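4. Limpeza e cuidados do tampo de vidro

Agora que a sua mesa redonda Osdale já está montada e no lugar dela, reserve uns minutos para ler esta parte com calma. O vidro pede pouco, mas gosta que esse pouco seja feito com jeito!

1. Retire tudo o que estiver sobre o tampo: jarras, bases, bonecos de pelo e o que mais por lá costume ficar.
2. Passe um pano macio e seco, do centro para a borda, sem carregar.
3. Humedeça outro pano em água morna com 5 gotas de detergente neutro e limpe em círculos largos.
4. Seque logo a seguir e baixe-se um pouco para ver o vidro contra a luz – é assim que se descobrem as dedadas.

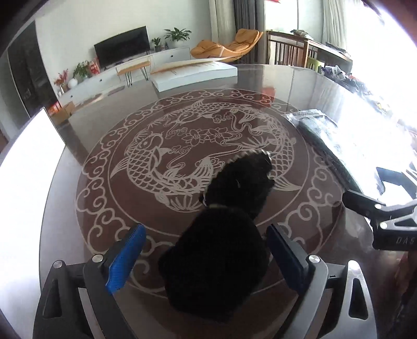 Fig. 4 – Medalhão das carpas koi, sob o tampo de vidro.

Nota: o desenho fica por baixo do vidro, por isso não precisa de nenhum produto próprio. Os riscos claros que às vezes aparecem por cima das carpas e das flores costumam ser apenas reflexos da sala.

Cuidado: não use esfregões, pós abrasivos nem lâminas. Não deite água diretamente sobre a mesa, pois pode infiltrar-se junto à borda e chegar ao medalhão.

5. Volte a pôr os objetos, levantando-os sempre em vez de os arrastar.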